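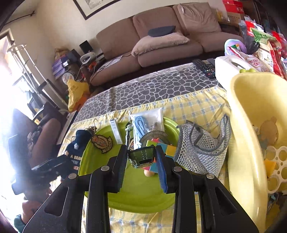
Paloma Brannigan retired in a hurry, which she would like to put down to courage. The truth involves a restructure at Sorensen, where she had worked in payroll since her youngest was in nappies, and a farewell lunch at which the cake had someone else's name on it. "Similar name," she says. "Two letters out. I took a piece home."

She spent the first fortnight cleaning the gutters and the second lying on the couch resenting them. By the third month she had started going to the supermarket at twenty past eight every morning, dressed for work.

"I'd put on the earrings," she says. "I'd stand in front of the yoghurt in proper shoes. My daughter asked whether I was seeing someone."

She is now one of the regulars at the Tuning Out group in Cluvonlow, a discussion circle for people who have recently stopped working and aren't sure what that makes them. It was started by Beril Gezer, a counsellor who had noticed how many of her clients arrived with a complaint about their sleep and left having talked for an hour about their old boss. She doesn't care for the word transition. She isn't keen on journey either, and has been known to hold up a hand.

"People come in wanting a plan," Gezer says. "They've got the brochure from the super fund with the couple on the yacht. I ask them what they did yesterday, hour by hour, and that's usually when the tissues come out."

I ask if that is a bit brutal. She considers it.

"I do offer a biscuit first."

Her view is that work hands most of us a great deal we never asked for and don't notice, such as someone to be mildly annoyed by. Take that away and the annoyance has to go somewhere. In Brannigan's case it went to the neighbour's bamboo. In the case of Rafferty Pennington, a former surveyor who sat in on our conversation and contributed mainly by sighing, it went into letters to council, of which he has kept copies.

"They were good letters," Pennington says.

"They were very long letters," says Gezer.
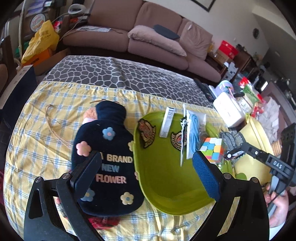

Page last changed: April, 2 pm

The group has few rules. You can't introduce yourself by your old job until you've been coming for a month, and you can't recommend a podcast. Brannigan broke the first one inside a minute. Pennington held out for three weeks and then brought a theodolite.

What does she get out of it? Brannigan dodges the question twice and tells me about a pie. When she does come back to it she picks her words with more care than I'd expected.

"I thought I'd miss being useful. I wasn't that useful, love, it was payroll, the computer did it. I missed being expected. If I was late somebody wondered where I was. Now if I'm late for Beril I get a text with a question mark in it."

Gezer says that is close to what she'd hoped for, though she is wary of claiming much. A fair share of those who come once don't come back. One man told her he'd had more insight from his dentist. She thinks some people are quite happy on the yacht.

For anyone a year or so out from finishing, she has one suggestion, and she apologises for how dull it is. Find a regular thing now, with the same faces at it, and make sure it has no connection to your workplace. She doesn't mind what it is. Brannigan says she does mind, and that she was visibly disappointed by the line dancing.

Brannigan still goes to the supermarket in the mornings, though later, and in thongs. The bamboo has been cut back. She has been asked to help with the pay run at Deketti, the nursery out past the oval, one day a fortnight, and hasn't told the group yet.

"Don't put that in," she says, and then, a bit later, "Oh, put it in. Rafferty will only read it out to them."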